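Home | About | Allotments | Minutes | Newsletter | Contact

PLUDBY GARDENS ALLOTMENT SOCIETY
Minutes of the October meeting, back room, 7.30pm

Present: Parviz Dehghan (chair), Bello Sani (minutes), J. Oyewole, plotholders as per sheet.
Apologies: two, both with colds.

1. Last minutes
Agreed. One correction, the water butt is on plot 14 not plot 41. Signed.

2. Water
Meter reading up a lot on last year. Bill came to £1113, we had set aside £900. Parviz has been round the standpipes, the one by the Turitz Lane gate drips all day. New washer fitted but still drips, probably the seat. Bello to ring the plumber. Long talk about hosepipes. Rule stays as it is: hand-held only, not left running, no sprinklers. Someone asked about timers. No timers.
Water goes off for winter at the end of the month, people to empty their butts or lag them, up to them.

3. Rents
Proposal to put full plots up by £3 and half plots to stay put. Discussion. Plot 22 felt half plots use just as much water. Put to a show of hands, carried. Goes on the January bills.
Three plots still owing from this year. Letters to go out, second reminder.

4. Waiting list
Stands at 89. Parviz said half of them wont answer when offered. Agreed to write to everybody on it, four weeks to reply then off the list. Oyewole will do the envelopes if someone else does the stamps.
Plot 31 given up, very overgrown, brambles right through to the back hedge. To be split in two and offered as halfs once cleared.

5. Back room and tea things
New drawers are in use. Tea towels top, cutlery middle, seed catalogues bottom please. Cups to be washed up on the night and not left. Kitty is low, 50p a cup from next month. Please take drinks cans home with you, the bin is only emptied fortnightly.
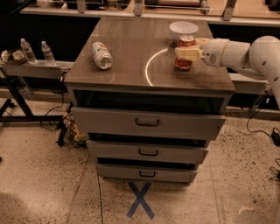 Back room drawers, with cans and a white bowl on top.

6. Bonfires
Complaint from Ravach Close again re smoke. Reminder, no fires before dusk, nothing but dry plant waste, and never with the wind going towards the houses. Plot 9 spoken to. Plot 9 says it was plot 10. Notice to go back up on the gate, the old one has faded to nothing.

7. Manure
Farm can do one load before Christmas. To be tipped on the hard standing, NOT across the path like last time. Two barrows per plot to start with, then help yourselves after a fortnight. Barrows back in the shed the same day.

8. Seed order
Forms to Bello by the next meeting. Discount only works if we all go in on one order. Onion sets and seed potatoes on the seperate sheet.

9. AOB
- Padlock code changes on the first of the month, ask Parviz, do not text it round.
- Rats seen by the compost bays. No cooked food in the bays. Bello to ask the council what they charge.
- Lost, one pair of green handled shears. Found, one glove (left).
- Hedge cutting, still waiting on the second quote.

Closed 9.10pm. Next meeting November, same room, same time.

B. Sani

Recent items
Minutes, September
Minutes, July (AGM)
Winter water shut-off: what to do on your plot
Bonfire rules
Seed order form
Waiting list: how it works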